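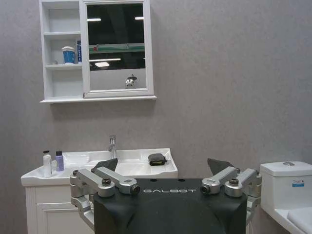

Blue-and-white cup on the middle shelf, mirror door to its right.

The Marar had 3,573 hours on her when Elango Chettiar bought her, and he loved every one of them. He loved the dent in the hood, and the seat that had been patched with feed sack, and the way the big diesel cleared its throat before it caught (twice, always twice!).

"She'll pull the nineteen-foot disk," he told Ashwin.

"She'll pull the hitch off," said Ashwin Chowdary, but he was already grinning, already climbing up the other side to ride along.

It was July and the stubble field above Rulia had baked hard. They dropped the disk at the gate. Elango eased the throttle up to 2,000 and the whole cab started to hum, the windows, the lunch tin, his own back teeth. Then the blades bit, and oh, she went! Dirt rolled up black behind them in a long wet-looking ribbon, gulls came from nowhere, and Ashwin pounded on the fender and hollered something that the engine swallowed whole.

At the steep end she dug in. The needle sagged. Elango talked to her the way his grandmother used to talk to bread dough, low and coaxing, and he dropped her a gear, and she shook herself and walked right up over the top.

They shut down up there to let her cool. You could see clear to the Trallitz road, where somebody's slurry wagon was crawling along behind a shiny new tractor.

"Bet that one's got air-conditioning," Ashwin said.

"Bet it does," said Elango, and he reached for the key.

She cleared her throat twice.

More stories
The Baler at Noro
Lot 273
Grain Cart Summer
My Uncle's Other Tractor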